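Running toilets and your water bill

The fall billing cycle closed in September, and the office has had more calls than usual from Istden and Zundunton customers asking why their bills went up. In most of the cases we looked into, the meter was reading correctly and the extra water was going through a toilet. This item covers how to check for a leak, what usually causes it, and what we can and can't do about the bill afterward.

A toilet leak is easy to miss. A dripping faucet makes a noise and leaves a stain, but a toilet can pass water from the tank to the bowl all day and night without a sound. One Zundunton household was billed for 300 gallons a day over a stretch when the family was away for part of the month. The cause was a worn flapper, which is a rubber part that sells for a few dollars at any hardware store.

How to check

Start with the meter. Pick a time when no one will be using water for a couple of hours. Late evening works well. Turn off the dishwasher, the washing machine and the ice maker, and write down every digit on the meter, including the ones after the decimal point. Come back two hours later and read it again. If the number has moved, water is going somewhere.

Next, test each toilet. Take the lid off the tank and put in a few drops of food coloring, enough to tint the water. Leave it for 20 minutes without flushing, then look in the bowl. Any color in the bowl means the tank is leaking past the seal. Flush right after the test so the dye doesn't stain. We also have free dye tablets at the front counter, two to a packet, and the staff will mail them if you call.

Test every toilet in the house, including one in the basement or a guest bathroom that hardly gets used. Those are often the ones with old parts in them.
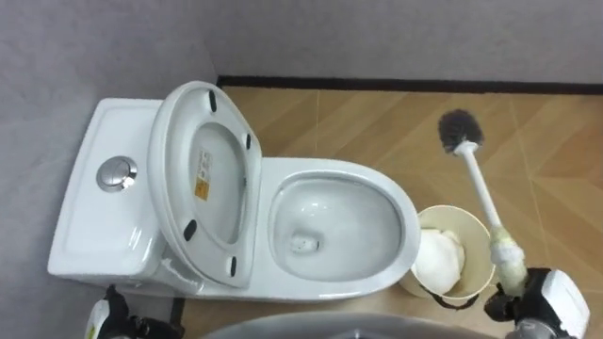

One-piece toilet with a push button on top of the tank.

What usually goes wrong

In tanks with a side handle, the flapper is the first thing to look at. Rubber hardens over the years and stops sitting flat on the drain. Chlorine tablets dropped into the tank make this happen sooner, and we suggest leaving them out. Also look at the chain. If it is too short it holds the flapper open a little, and if it is too long it can get caught underneath.

Tanks with a button on top generally don't have a flapper. They have a flush valve, a plastic tower that lifts when the button is pressed, with a flat ring seal at the bottom. The seal can wear out or pick up grit. On many models the tower comes out with a quarter turn so the seal can be rinsed or replaced, but the parts are less alike from one maker to the next. Take the old seal with you to the store. On some tanks the button has to be unscrewed before the lid will lift — check the maker's instructions before pulling on it, as the rod or cable under the button can break.

The other common cause is the fill valve. If the water level is above the top of the overflow tube, water is running down the tube and into the bowl. There is usually a screw or a clip on the fill valve that lowers the float. Set it so the water stops about an inch below the top of the tube.

If you can't get to the repair right away, close the shutoff valve behind the toilet between uses. Older valves may be stiff. Don't force one that won't turn, and use the main shutoff if you have to.

Leak adjustments

The district can adjust a bill once in any 12-month period when a leak has been found and fixed. The adjustment covers half of the use above your normal amount, up to 86 dollars. It doesn't cover irrigation, pool filling or hoses left on. Send in the one-page form with a receipt for parts or a plumber's invoice. If you did the work yourself with parts you already had, write a short note saying what was replaced. We will read the meter again before the credit goes on, and it normally shows up on the second bill after the form comes in.

Renters can ask for the form, but the account holder has to sign it.

Toilet rebate

There is still money left in the rebate program. The district pays 100 dollars toward a new high-efficiency toilet that replaces one using 3.5 gallons or more per flush. The gallons are usually stamped behind the seat hinges or inside the tank. Last year 674 rebates went out, most of them to homes in the Assefa Road and Brellska Park areas, where much of the housing still had its first plumbing. The limit is two per address. Apply before you buy — toilets bought first can't be approved later.

Old toilets can be dropped off at the Brellska yard with the seat and the metal parts taken off. The gate closes at 3:30 p.m. Bring a copy of your water bill to show you live in the district.

Before winter

While you have the meter lid off, look at whether the box is dry. Standing water in the box when it hasn't rained can mean a leak on the service line. Call us before digging. The district repairs the line up to and including the meter, and the owner is responsible from there to the house.

Forms for both programs are at the front counter and in the rack at the Istden branch library.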